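Chapter 6
Reading a Ruined Fort: Sites, Phases, and Later Uses

6.1 Why forts change their purpose

A fort is built for a military need that is usually short. Its walls and earthworks last much longer than that need does. For this reason, most fort sites open to visitors today carry the remains of several uses, and the military phase may be the shortest of them. A student who sets out to describe such a site must separate these uses before saying anything about dates or function.

This chapter uses the term phase for a period in which a site was occupied for one main purpose. A phase begins when ground is broken or an existing structure is altered. It ends when the structure is abandoned, torn down, or altered again. Phases may overlap. A powder store can remain in service while the barracks next to it is already rented out as a barn.
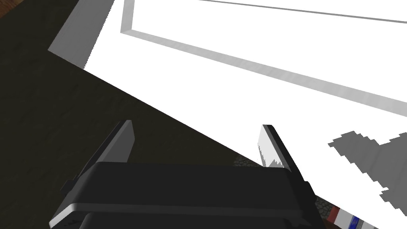 The main case in this chapter is the river fort at Pristthorpe, which has three phases: a timber blockhouse, a masonry battery, and a lime works. The second case, the hill redoubt at Grollurberg, has only 2 phases and is used for comparison in Section 6.4. Both sites have been surveyed, and both have been partly rebuilt for the public, a fact that affects what can be learned from them.

6.2 Setting and choice of ground

The Pristthorpe battery stands on a low bluff 14 feet above the mean high-water line. The channel narrows at this point to 500 feet. Any vessel going upstream had to pass within range of the guns, and the outer bend forced it to slow down. These two facts explain the choice of ground better than any written order that survives.

The bluff also had faults. The soil is a fine sand over clay, and it drains poorly on the landward side. Fresh water had to be carried from a spring to the north. The first garrison dug a well inside the palisade and left it unfinished when the water proved brackish. The well pit was later filled with kitchen waste, and its contents supply most of the datable material from the first phase.

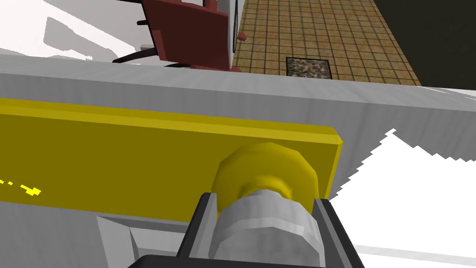

R. Thaler

When ground is judged only by its field of fire, the daily cost of holding it is left out. Garrison returns for sites of this type record more losses to fever than to enemy action. The student should therefore examine three features on any plan: the line of fire, the source of water, and the route by which supplies came in. At Pristthorpe the supply route was a plank causeway across the marsh. Its post holes can still be traced at low tide for roughly 60 yards.

6.3 Evidence in the walls

The masonry phase is the one most visitors notice. The parapet is made of brick laid over a rubble core, and the mortar differs from one section to the next. The seaward face has a hard gray mortar with a coarse sand. The landward face has a softer white mortar that contains bits of shell. The break between them is vertical, so the two faces were not raised together.

A vertical break has at least three possible causes. The work may have stopped for a season. A damaged section may have been cut out and replaced. An opening, such as a gate, may have been closed after the wall was finished. To choose among these, the surveyor looks at the footing. A continuous footing under the break favors the first or second cause. A gap in the footing, or a worn sill, favors the third. At Pristthorpe the footing is continuous.

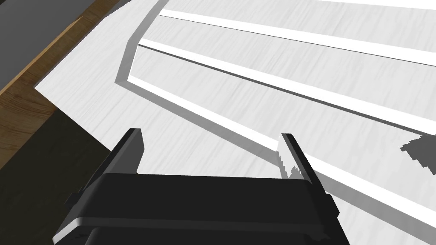
6.4 Abandonment and reuse

After the guns were removed, the battery was leased to the Evum Lime Company. The company cut a cart ramp through the north wall and set its kilns against the old magazine. Brick from the barracks was reused in the kiln linings. As a result, the barracks is known only from its footings, while the magazine survives nearly complete.

Grollurberg shows the opposite pattern. The redoubt stood too far from a road to attract industry, and nothing was built there after the garrison left. The earthworks slumped and grass covered them. Its plan is easier to read than that of Pristthorpe, but far fewer objects have been recovered from it.

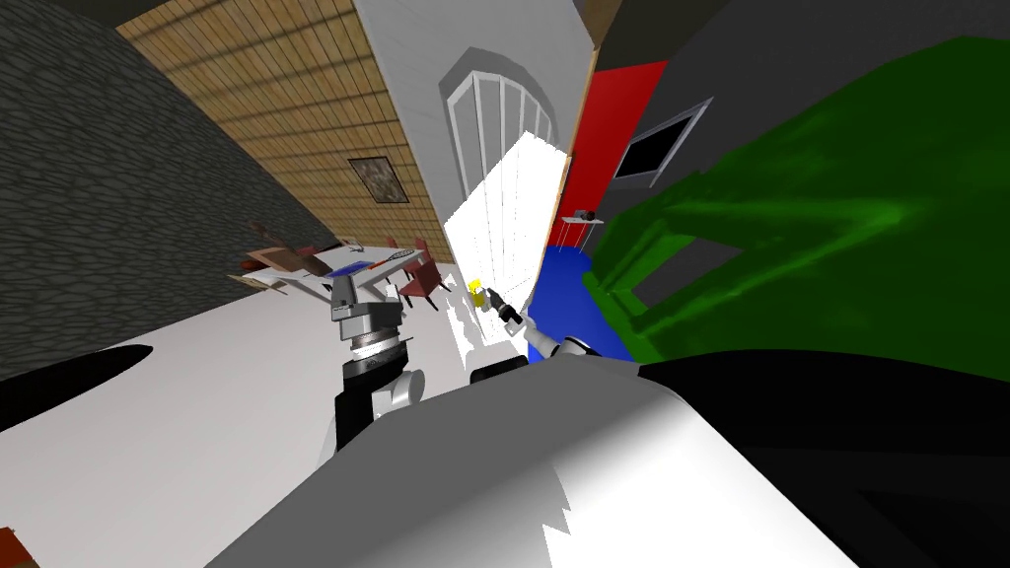
KEY TERMS

Battery: a prepared position for a group of guns.
Footing: the lowest course of a wall, set below ground level.
Magazine: a store for powder and shot.
Parapet: a wall or bank that shelters the defenders.
Redoubt: a small enclosed work, often without flanking defenses.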